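Product Review: Polovard 200 Folding Work Table
Reviewed by the Furnishings Office, Yorath Community Learning Center, Drarnomville

The Center has used two Polovard 200 tables since September in its general activity room. The model was chosen to replace older furniture that had become unsteady. Reviewers were asked to consider assembly, stability, cleaning and storage.

Assembly required two people. The printed instructions are clear, although the leg locks are shown from one side only. Osaze Sani, who supervised the work, recommends checking each lock again after the first week.

White tops and everyday marks

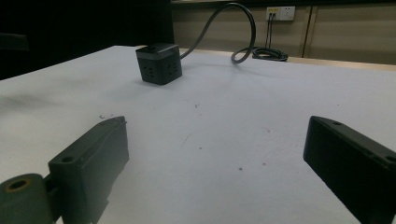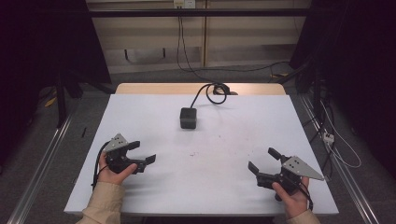
Cleaning staff use a damp cloth and mild soap at closing time. Pencil and most food stains come off easily. Ballpoint ink does not, and a second treatment was needed after the Saturday craft class. The maker, Sedesero, advises against abrasive pads.

Stability is good on level floors. On the older tile near the entrance, one table rocked until its feet were adjusted. The price of $181 per table includes foot caps but no carrying handle, and Baoshan Shen of the evening program found the folded table awkward to move through narrow doors.

The Polovard 200 is recommended for classrooms and meeting rooms. Buyers who expect to move tables daily should consider a lighter model.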